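Latuheru House Residents' Group
Minutes, kitchen corner meeting, February 2021

Present: Puspita Pillai (chair), Tirta Ginting, Tülin Bozkurt, Melur Hartono, Sarmīte Rimkutė (minutes)

1. Last minutes
Agreed, with one fix: the kettle was given by the second floor, not the third. Sorry, second floor!

2. The fridge
Puspita opened by saying how pleased she is that we finally have a little fridge of our own downstairs, and there was real applause. Melur reported that the whole corner came to $1,429 against the $2,000 set aside, delivery included, so there is money left for a proper shelf bin or two and maybe a better lamp. Tirta has read the booklet cover to cover and will put a one-page version up by the door (thank you, Tirta).

Where it should live took up most of the evening. It is a small white one with the handle on the left, and it is standing out on the tile with the tall black shelves behind it. Tülin likes it there and said people can get at it without squeezing past each other. Puspita would still like to try it closer to the wall where the wooden stool is.
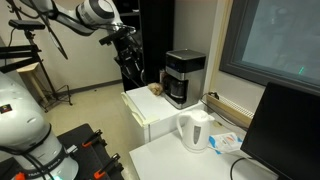 Tirta said he would leave it exactly where it is until June and see how everyone gets on, and that the only thing he really wants changed is the tape along the door edge, which he offered to take off himself with warm water and a bit of dish soap. Puspita was happy with that. Agreed: fridge stays put, tape comes off, look again in June.

3. What goes in it
Lively! Agreed that milk, lunches and labeled leftovers are welcome. Names and dates on everything. Leftovers get 4 days and then they go. Melur asked whether cakes for birthdays could have first claim on the space and this passed at once — with several people already offering to bake.

4. The shelves
Tülin has drawn up a lovely plan: mugs at elbow height, dry goods above, heavy things at the bottom. Sarmīte asked for a spot for the Lolico tins, which don't stack with anything. Tülin will find one. The stool stays for anyone who can't reach the top.

5. Cleaning
Fridge wipe-down every second week, floor when it needs it. Sign-up sheet had four names on it before we got to the next item — wonderful.

6. Any other business
Melur has roughly 20 spare jars with lids, free to anyone. Ask her soon.

Closed early, tea afterward.

S.R.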